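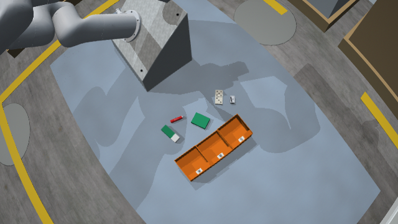 Chapitre 4
Constituer un jeu de démonstrations

Les trois chapitres précédents supposaient que les données existaient déjà. On disposait d'un ensemble d'observations et d'actions, on choisissait un modèle, on l'entraînait, puis on mesurait l'erreur sur une partie mise de côté. Le présent chapitre revient en arrière et traite de la production de ces données. Il s'adresse au lecteur qui doit organiser lui-même une collecte, en simulation ou sur un poste réel, et qui devra ensuite défendre ses choix devant ceux qui entraîneront le modèle.

À la fin du chapitre, le lecteur devra savoir :
– distinguer une démonstration, un épisode et une tâche ;
– rédiger une consigne qui ne laisse pas de doute sur l'état final attendu ;
– choisir ce que l'on fait varier d'un épisode à l'autre, et ce que l'on garde fixe ;
– décider du sort d'un épisode raté ;
– tenir un registre de collecte utilisable par un tiers.

Prérequis : le chapitre 2 (repères et transformations) et la section 3.1 (apprentissage par imitation). La section 4.5 peut être omise en première lecture.

4.1 Vocabulaire

On appelle épisode l'enregistrement continu qui commence à la remise en place de la scène et s'achève lorsque l'opérateur déclare la tâche terminée ou abandonnée. Un épisode contient des images, les positions articulaires du bras, les commandes envoyées à l'effecteur et un horodatage commun. Une démonstration est un épisode jugé utilisable pour l'apprentissage. Tout épisode n'est donc pas une démonstration, et la proportion des uns aux autres est l'un des premiers chiffres à relever.

La tâche est définie par une consigne et par un critère de réussite. Nous suivrons dans tout le chapitre une même tâche de rangement : un bras équipé d'un effecteur en forme de bloc travaille au-dessus d'un tapis clair, où se trouvent un bac orange à trois compartiments et quelques petits objets, dont un domino et un carré vert. Chaque compartiment porte une étiquette blanche sur son fond. La consigne désigne un objet et un compartiment ; le critère exige que l'objet repose entièrement dans ce compartiment et que l'effecteur s'en soit éloigné.

Ce critère paraît simple. Il faut pourtant préciser ce que l'on fait d'un objet posé de chant contre une cloison, ou d'un bac déplacé pendant la manœuvre. Dans la collecte Prololora, dont les chiffres servent d'exemple ici, le bac pouvait glisser de 3 centimètres au plus. Au-delà, l'épisode était classé comme échec, même si l'objet se trouvait au bon endroit.

4.2 Pourquoi simuler d'abord

La collecte Prololora a été menée en deux temps. Les 3 762 premiers épisodes ont été produits en simulation, sur une reproduction du poste installé dans l'atelier de Greresby. Les 1 035 suivants ont été enregistrés sur le poste lui-même, avec les mêmes consignes.

La simulation permet de remettre la scène en place sans intervention manuelle et de connaître à tout instant la position exacte de chaque objet. Elle permet aussi de vérifier la consigne à peu de frais. Dans le cas présent, la première rédaction disait « ranger l'objet dans le compartiment de gauche ». Or le bac était placé en diagonale dans une bonne part des configurations, et les opérateurs ne s'accordaient pas sur ce que désignait la gauche. La consigne a été réécrite en se référant aux étiquettes. Les épisodes antérieurs à la correction ont été conservés à part, avec leur ancienne consigne, et n'ont pas servi à l'entraînement.

La simulation a en revanche des défauts connus : frottements approximatifs, contacts instables entre petits objets, ombres trop nettes ou trop régulières. L'ombre du bras mérite une attention particulière. Elle se déplace avec lui et recouvre par moments les objets à saisir, si bien qu'un modèle entraîné sur des images peut apprendre à s'y fier. On fera varier la position et l'intensité des sources lumineuses dès les premières séries.

4.3 Ce que l'on fait varier

Il est tentant de tout faire varier à la fois. On obtient alors un jeu très dispersé, dans lequel aucune configuration n'est assez représentée pour que l'on puisse en tirer une conclusion. La méthode retenue ici procède par blocs de 500 épisodes. À l'intérieur d'un bloc, un seul groupe de paramètres change ; les autres gardent leur valeur de référence.

Groupe A – position et orientation des objets sur le tapis.
Groupe B – position et orientation du bac.
Groupe C – éclairage.
Groupe D – posture initiale du bras.

Un dernier bloc, incomplet dans le cas étudié, combine les quatre groupes. Il sert surtout à l'évaluation. On veillera à ce que les configurations d'évaluation ne soient pas tirées une seconde fois pour l'entraînement, erreur fréquente lorsque le générateur aléatoire est relancé avec la même graine.

Les objets eux-mêmes constituent un cas à part. Remplacer un objet modifie la prise, parfois la trajectoire entière, et la comparaison entre blocs perd son sens. On fixera donc la liste des objets avant le premier épisode. Toute modification ouvre un nouveau jeu, avec son propre nom.

4.4 Le registre de collecte

Le registre accompagne les données et se lit sans elles. Celui de Prololora, tenu dans l'outil Udska, comporte pour chaque épisode les champs suivants :

Identifiant de l'épisode
Bloc et groupe de paramètres
Graine du générateur (simulation seulement)
Texte intégral de la consigne
Issue : réussite, échec, abandon
Motif en cas d'échec ou d'abandon
Remarque libre

Le champ Motif est rempli à partir d'une liste fermée. Presque tous les échecs du premier bloc relevaient d'un même motif, la prise manquée, et la remarque libre a permis de voir qu'il s'agissait le plus souvent du domino. Sans cette remarque, on aurait recommencé le bloc entier.

Les épisodes en échec ne sont pas effacés. Ils sont exclus de l'entraînement par imitation, mais restent utiles pour apprendre un détecteur de réussite (section 4.5) et pour estimer la difficulté relative des configurations.

Exercices préparatoires

1. Rédiger une consigne et un critère de réussite pour le rangement de deux objets dans deux compartiments différents. Préciser si l'ordre des dépôts compte.

2. Un opérateur reprend sa prise deux fois avant de réussir. Proposer une règle permettant de décider si l'épisode est une démonstration, puis l'appliquer au cas où la première prise a fait bouger le bac.

3. Dans la méthode dite de Teoh, chaque épisode est relu par un second opérateur qui ne connaît pas l'issue déclarée. Indiquer quels champs du registre doivent lui être masqués, et comment consigner un désaccord.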